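Some notes from the dish line at Warnby, where I've worked the tray return for six years. The arms went in this past June. People keep asking me what it's like, so I'll put it in one place.

1/ Warnby is a staff cafeteria for an office park. On a busy lunch we get 1,170 trays back. Before, that was four of us on the belt. Now it's two on the belt and two in the side room with the arms.

2/ The system is from a company called Mesitz. Gomance runs the kitchen and pays for it. I work for Gomance. I don't get anything from Mesitz and they haven't asked me to post.

3/ The arms don't wash anything. They sort. Cups one way, bowls another, trash out. The washing is the same machine we've had all along, and it still jams on forks.

4/ First thing that changed was my shoulders. Reaching across a belt for a whole shift is hard on you. I do much less of that now and I sleep better.

5/ Second thing was the talking. On the belt you stood next to someone and talked all day. In the side room you watch, you reset, you write down what went wrong. It's quieter. Some people like that. I don't much.

6/ What goes wrong is mostly small stuff. Paper cups get squeezed. Bowls with something still in them get tipped. So we practice on those. A bowl with something in it, cups set at odd angles, do it over, change it a little, do it over again.

7/ We did 3,460 practice picks in the first stretch. I logged 1,613 of those myself. By hand at first, on a clipboard, then on a keyboard once they gave us one.

8/ Nobody was laid off. Two people left and weren't replaced. I think both of those things should be said together, and the newsletter only said the first one.

9/ Pay: the side room gets an extra 200 a month. The belt doesn't. That has caused more bad feeling than the arms have. We asked for everyone to rotate and get the same rate. Still waiting on an answer.

10/ Training was two mornings. It covered the stop button, the reset and how to log a miss. It did not cover what to do when it stops at 12:15 with the belt full. We worked that out ourselves. You hit stop, you step in and sort by hand, you log it later.

11/ The Hopkin site gets theirs next. If you work there, ask about the pay before it goes in. Ask who rotates. Ask to see the log sheet too, because you'll be the one filling it out.

12/ Back on at 6 tomorrow. I'll answer replies after my shift.

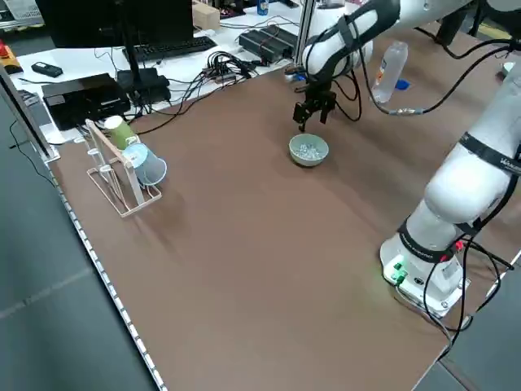

Side room: bowl, two paper cups, drying rack.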